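Fosis puts out its grasp planner, and I spent a Saturday with it

I've been waiting for this one since May, so forgive me if I get a little carried away. Fosis has finally released Candano, the grasp planning software its people have been teasing for what feels like forever, and anyone can download it and try it on their own arm. I went over to their office in Golholm on Saturday to watch it run, drink their coffee and ask annoying questions.

Quick version for those of you who only read the first bit: Candano looks at a depth picture of whatever is on the table, comes up with a pile of possible ways to grab it, throws out the ones that would bang the arm into something, and hands the best one to the controller. Lots of packages do that. What's new is how it handles see-through stuff, and that's the part I drove over for.

If you've ever tried to get a depth camera to notice a clear bottle, you know the pain. The light goes straight through, or bounces off the ridges, and what you get back is a hole in the shape of a bottle, or a few floating specks where the cap is. Your planner then decides there's a cap hovering in space and goes for it with great confidence. I've lost whole evenings to this!

Halima Mabula leads the perception work at Fosis, and she told me they stopped trying to patch the holes. "We used to fill in the missing depth and then plan on top of it," she said. "But if the fill is a centimeter off, the planner has no idea. It trusts it completely." So now the perception side passes along how sure it is about each bit of surface, and the planner uses that when it ranks the grasps. A grasp that lands on a shaky patch gets marked down. A grasp that's still fine if the surface is a little closer or farther than expected gets bumped up.

It sounds obvious when you say it out loud (I told her so, and she laughed and said everybody tells her that). Getting it to run fast enough was the hard part. Candano scores 1000 candidate grasps for every look at the table, and an early version was so slow that you could wander off to the kitchen while it made up its mind. The one I saw had picked its grasp before I'd finished asking what it was doing.

The other half is motion. Ľubomír Machala wrote most of the path planner, and he's the sort of person who'd rather show you a log file than a demo, so we looked at a lot of log files. His bit takes the winning grasp and works out the arm's path, and it keeps the next few grasps on the list warm in case the first one can't be reached. Before, if the wrist couldn't get to the right angle, the whole thing started over from scratch. Now it slides down the list. On the test set they ran while I was there, 46 grasps went through with the first pick and 7 needed the second or third. The other 3 gave up and asked for a fresh look, and Ľubomír seemed more interested in those than in all the rest put together.

He also made a point of telling me about the held object, and I'm glad he did, because I wouldn't have thought to ask. Once the gripper closes, Candano adds the thing it's holding to the arm's own shape, so that the next path keeps a bottle from swinging into the table or the neighbor's equipment. For clear objects it pads that shape out a bit, on account of not fully trusting where the far end is. You can turn the padding down in the settings. He'd rather you didn't until you've watched it for a while.

Now, the grumbles. The setup is still a chore. You have to tell it where your camera sits compared to the arm, and the calibration tool that ships with it is fussy about lighting and not very good at telling you what it didn't like. I watched an error come up that just said "pose rejected," and when I asked which pose, there was a bit of a silence. Halima says better messages are on the list for the next release. The documentation is decent on the planner and pretty thin on everything else, and there's no friendly window to click around in. You edit a text file, you run it, you read the output. I don't mind that at all, but I know some of you do.

It's also only for two-finger grippers at the moment. If you've got suction cups, you'll need to wait or keep using what you have. Minhas, the packaging outfit on the other side of town, has been trying Candano on its returns line, and they've apparently been asking for suction support every single week. I asked Ľubomír if that meant it was coming soon. He said it meant it was being asked for every week.

And please don't throw out your glassware handling yet. Halima was very clear that plastic bottles and tubs are where they've put in the hours, and that thin drinking glasses are still a gamble. Shiny metal is better than it was. Clear plastic bags are, in her words, "a different kind of misery," and they're not promising anything there.

The download is on the Fosis site along with a small set of recorded scans, so you can play with the planner even if you don't have an arm handy. That's what I've been doing since I got home, and it's a nice way to see how the scores shift when you move the uncertainty setting up and down. Try the crumpled bottle scan first, it's the most fun by a mile. If you do get it going on real hardware, drop me a note and tell me which arm and camera you're using! I'm putting together a list of combinations that work, and so far it's a very short list. 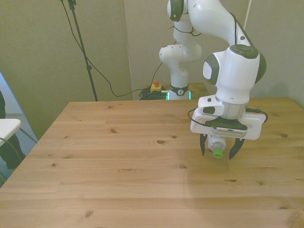

Photo: Fosis

Clear bottle with a green cap, held sideways in the gripper over the table.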